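About Ellwood School of Upholstery

Ellwood is a small school that teaches people to take chairs apart and, with luck, put them back together. We run evening and daytime courses in traditional and modern upholstery from the first floor of an old seed warehouse on Rasberg Lane. The stairs are steep. Please think about this before you sign up with a chesterfield.

Dorothy Rowbotham started the school with 13 students, one decent webbing stretcher and a landlord who believed we would be quiet. She had spent years in the trade, mostly mending pub benches, and holds firm views on foam. You will hear them in your first hour.
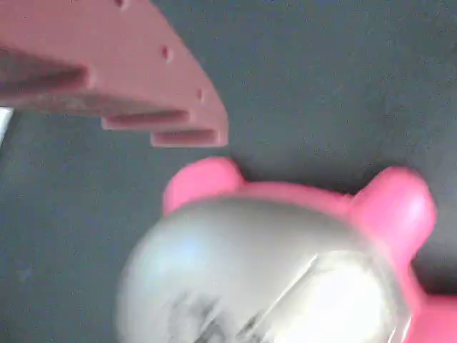
Pink on slate grey.

What we teach

The beginners' course lasts 19 weeks and starts with a drop-in seat. Everyone wants to start with a wingback. Everyone is told no. By the middle of the course you will know a slip knot from a half hitch, and you will own a magnetic hammer and talk about it at dinner.

After that comes the sprung seat, which sorts people out. Hand-tying springs is slow and hard on the thumbs, and the first attempt usually leans to one side like a hat. We keep a few of these on a shelf in the corridor, with the makers' permission, mostly.
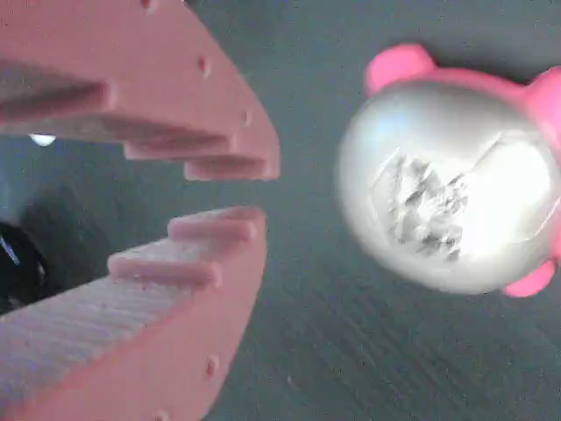 Two fingers, nearly touching.

Our longer course, the Fultus Certificate, is named after the warehouse's first owner and carries no weight with anyone outside the building. Students seem to like it anyway. It covers deep buttoning, piping, loose covers and how to quote for a job without crying. Places open each November and go to people on the waiting list first.

We do not teach curtains. We are asked about curtains most weeks. There is a very good curtain teacher in Zasside and we are happy to pass on her number.
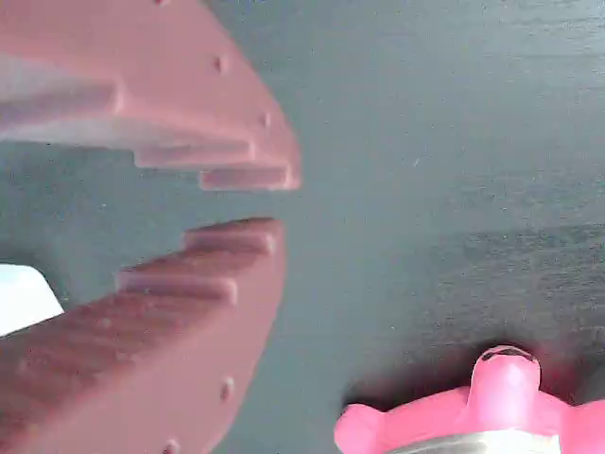
Fees and what you get for them

Fees cover tuition, use of the tools, and tea. They do not cover fabric, as we once let people choose from a shared account and somebody chose silk velvet. You can bring your own or buy from our roll ends, which are cheap and, in places, brown.

Each class takes up to 43 students across the two rooms, though the day groups are much smaller. Storage for your chair between lessons is free until the end of term. After that it becomes our chair, and it will be used to demonstrate stripping.

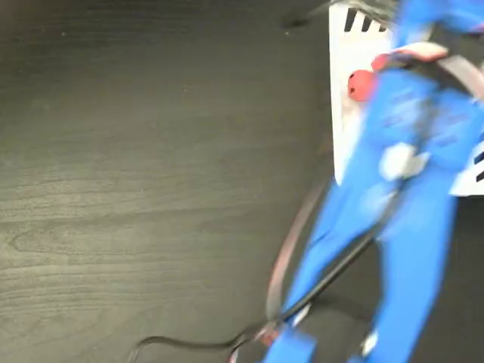 Ellwood School of Upholstery — Admissions and Short Courses

To join a course, ring extension 2712 or put your name down at the desk. Dorothy answers the phone herself in the mornings, often with tacks in her mouth, so let her finish. Visitors are welcome during any daytime class. Dogs are welcome too, provided they have no interest in horsehair.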